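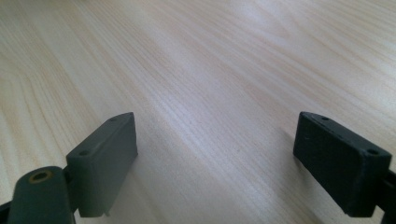

Zübeyde Yüksel wrote on 17th December:
> Has anyone used Onel on a pale table? Mine came back from the
> Putden workshop sanded but bare and I want to keep it light.
> Linseed turned my last one orange in a year. Also, how long before
> the children can do their homework on it?

I've used Onel on two tables and a set of shelves. The clear one darkens the wood a little on the first coat and then stays put. The "natural" tin has some white in it and keeps things paler, but it goes patchy if you leave it standing in the corners, so wipe it off after 12 minutes or so and go round again with a dry cloth.

Before any of that, check how it was sanded. Putden usually stop at 180. I'd go over it by hand with 240 and leave it there. I tried 400 once on an ash shelf and the oil just sat on top. 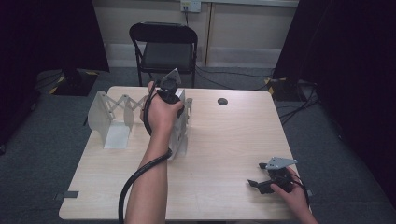
Light wood-grain table, with the white scissor lift at the left.

Two thin coats, a day apart. The tin says dry overnight, which was true for me in July. In an unheated room in winter the second coat was still tacky on day 4. I'd keep homework off it for 14 days, and felt pens off it for longer than that.

Someone at Quiroga told me to damp the surface first and sand again once the grain lifts. I did that on the second table and skipped it on the first. The second feels smoother, but it was better timber to start with, so I can't say it was down to the water.
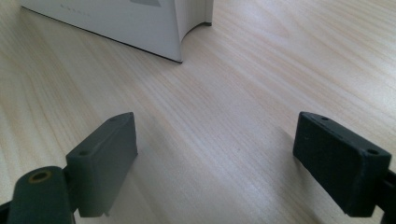
Pale grain, close up.

On the orange question, sunlight does a fair amount of it whatever you put on. The Lusten shelves face south and the bit behind the radio is still two shades lighter than the rest. Moving things about now and then evens it up - a runner left in one place all summer will leave its outline.
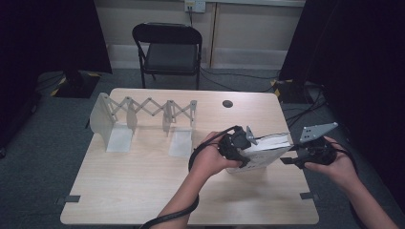
Don't forget the underside. One coat is plenty, but a top oiled on one face only can cup, and mine did slightly at one end.

Cloths go outside flat to dry, not in the bin. I have nearly half a tin of the clear left if you want to try a patch first.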